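How Robots Learn by Being Shown
Pages for younger readers, ages 8 to 12
Published by the Mapplebeck Institute, 1 November 2021

Most machines in your home do one job. A kettle boils water and a washing machine washes clothes. Each follows the same steps every time, and the people who built it knew those steps before it left the factory.

Tidying a table is much harder to write down. Try it yourself. Write the instructions for picking up a cup. You might begin with "move your hand to the cup", but which way should your hand be turned? How wide should your fingers open? What should you do if the cup is lying on its side? You will soon have a very long list, and it will only work for one cup in one place.

Researchers at Mapplebeck study a different way of teaching a robot. It is called learning from demonstration. A demonstration is a showing. A person guides the robot through a job, and the robot's computer keeps a record of it.

What is in the record?

Two kinds of information are stored. The first is what the camera sees. The second is how the arm moves: how far each joint has turned, and whether the gripper is open or closed. A joint is a place where the arm can bend or twist, like your elbow or your wrist. The gripper is the part that holds things. It has two fingers, and it does the work of your whole hand.

The pictures and the movements are stored together. Later, a computer program looks for links between them. When a bowl looked like this, the arm moved like that. The program is not told what the links are. It has to find them, and for that it needs plenty of records.

The Kerton study

In the Kerton study, led by Dr Tahmineh Nazari, the team wished to answer one question. Is it better to show a robot the same table many times, or to show it many different tables?

The team collected 4,000 demonstrations. For 2,000 of them, the objects were put back in the same places each time. For the other 2,000, the objects were moved before every demonstration. Some were turned over, some were placed near the edge of the table and some were put close together.

Two copies of the same learning program were then used. One copy, named Curnoreck, learned only from the tables that stayed the same. The other, named Matov, learned only from the tables that changed. Both had the same number of demonstrations, so the test was fair. You may have learned about fair tests in science lessons: only one thing is changed, and everything else is kept the same.

What the team found

When the objects were in their usual places, Curnoreck did very well. It was a little quicker than Matov and dropped fewer things. When the objects were moved, Curnoreck often reached for the place where a plate used to be and closed its gripper on the air.

Matov was slower, but it coped far better with a new table. It had met so many arrangements that one more did not matter very much. 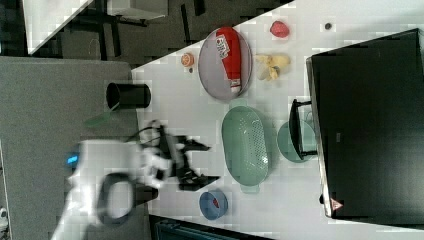
The study also showed that some objects are difficult for both programs. Round things can roll when they are touched. Soft things can be squashed if the fingers close too tightly. A shallow plate gives a gripper very little to hold, while a bowl has a rim that the fingers can pinch. Mieke Dekker, who planned the tests, wrote in her report that plates caused more failed attempts than any other object.

What the study does not tell us

A careful researcher always says what is still unknown. The Kerton study used one kind of arm and one set of objects. The team cannot yet say whether a different robot would give the same result. They also do not know what would happen if the two sets of demonstrations were mixed. Hélder Guerreiro and Glória Vieira will begin that work in February, using all 4,000 demonstrations together.

Words to know

Demonstration: showing how a job is done.
Gripper: the part of a robot arm that takes hold of things.
Joint: a place where the arm bends or turns.
Fair test: a test in which only one thing is changed.

Something to try

Ask a friend to close their eyes. Put a plastic cup on a table and guide your friend's hand to it, then let them practise until they can find it alone. Now move the cup and ask them to try again, with their eyes still closed. Talk about which of the two programs your friend was most like.

Teachers may copy these pages for use in class.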